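Projects > Games and Ranking Systems > Reports

Does the Punatton ladder reward skill or attendance?
Second-year project report, July
By the Punatton ladder group

Flakel is a browser strategy game in which guilds fight for territory over short seasons. The developers say the Punatton ladder, brought in two seasons ago, sorts guilds by strength. We doubted this from the start, and the data have not made us much happier.

We took the public results for one full season on the Prunano server, 3,521 battles in all. After throwing out forfeits and battles where one side never deployed, 1,381 were left. That is a big loss and we would not blame a reader for stopping there. The forfeits still moved ladder points, so the official table is partly built on fights that did not happen.

Our first test was simple. If the ladder measures strength, the higher guild should win more often as the points gap grows. It does, up to a point. Beyond a gap of 490 points the curve goes flat, and a guild far above its opponent does no better than one a moderate distance above. 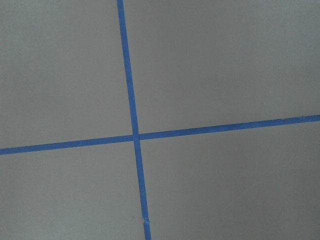 The flat part could have a dull cause. Large gaps mostly turn up early in the season, when returning guilds keep old points but have lost half their players. We tried leaving out the opening weeks and the curve still flattened, though by then the sample was thin and we would not lean on it.

Next we compared the ladder with the Bautista score, a fan-made rating that ignores forfeits and weights recent battles. Its supporters on the forum claim it is far better. It was slightly better. Some of that is probably luck -- we only had one season, and the formula was adjusted by people who had already seen the results.

The number of battles entered predicted final rank nearly as well as either rating. Guilds with officers awake at 3 in the morning to fill the late slot climbed, and plenty of them were ordinary in open play. We could not separate keen from good with the data we had.

A second season would help, as would the deployment logs, which we asked for and did not get.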